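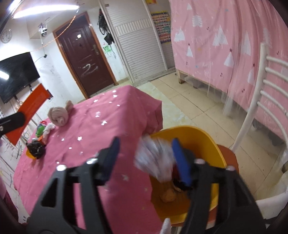

Kourosh Tabrizi says the decision on the Arnomden terminal should have been taken two years ago, when storage rates were lower and the pipeline operator still had spare crews. He told shareholders so on Wednesday, shortly before they voted to approve the purchase.

Takico, the independent fuel storage and distribution company, will buy the Arnomden oil products terminal from Thiele for a sum that both sides have agreed not to publish. The vote was the last approval needed from Takico's shareholders. The sale is still subject to consent from the port authority and to the transfer of the site's environmental permits. Completion is expected in June.

The terminal receives diesel, kerosene and heating oil by sea and sends them inland by road tanker and through a short pipeline to the Imine depot, which Takico already owns. It has 7 storage tanks. Five are in service. The other two were taken out of use by Thiele after an inspection found corrosion in the floor plates, and they have stood empty since then.

Takico plans to repair both tanks and bring them back into use one at a time. Work on the first will start once the permits have been transferred. It will be given a new floor, a replacement internal roof seal and new level gauges. The second tank will follow when the first has been tested and filled. The company has not set a date for the second tank, as this depends on the condition of the lower wall plates, which can only be checked properly after the old floor has been removed.

The pipeline to Imine will stay in operation during the repairs. Takico expects a short shutdown when the new valves are connected at the terminal end, and customers supplied from Imine will be given written notice of it. Stocks at the depot will be built up beforehand. Deliveries under existing contracts are not expected to be affected.

Mr Tabrizi, who holds shares in his own name and has spoken at several of the company's meetings, voted in favour despite his criticism. He asked that the cost of the tank repairs be reported separately from the purchase price in the next set of accounts. The board agreed to do this. A second request, that dividends be held at their present level until both tanks are working, was not put to a vote. The board said it would consider dividends in the usual way at the end of the financial year.

The purchase will be paid for from cash and an existing bank facility. No new shares will be issued. Takico expects its borrowing to rise on completion and to fall again as income from the terminal comes in. The running costs of the site will be included in the storage division's results from the day of completion.

Staff employed by Thiele at Arnomden will transfer to Takico on their present terms. This covers the control room, the jetty team, the laboratory and the maintenance workshop. Office staff who deal with Arnomden from Thiele's other sites will remain with Thiele. Meetings with employee representatives have begun, and individual letters will be sent before completion.

Thiele will continue to use part of the terminal as a customer. It has signed a storage agreement covering one diesel tank for 5 years, with fees reviewed each year. The remaining capacity will be offered to fuel wholesalers and heating oil suppliers. Existing users of the terminal have been told that their agreements will pass to Takico unchanged.

Road access to the loading racks will also be altered. Tankers at present queue on the port's main road during the early morning, and residents have complained about engine noise. Takico has applied for permission to open a holding area inside the east gate, with a booking system for drivers. Loading will continue to start at 5 am until the application has been decided.

The company will hold an information evening at Arnomden for people living near the port. The time and place will be posted at the terminal gate and sent by letter to nearby homes. Plans of the holding area and the tank repairs will be on display, and managers from the terminal and the Imine depot will attend.

Customers with questions about storage agreements or deliveries should speak to their usual account manager at Takico or Thiele. Media enquiries should be sent to the Takico press office.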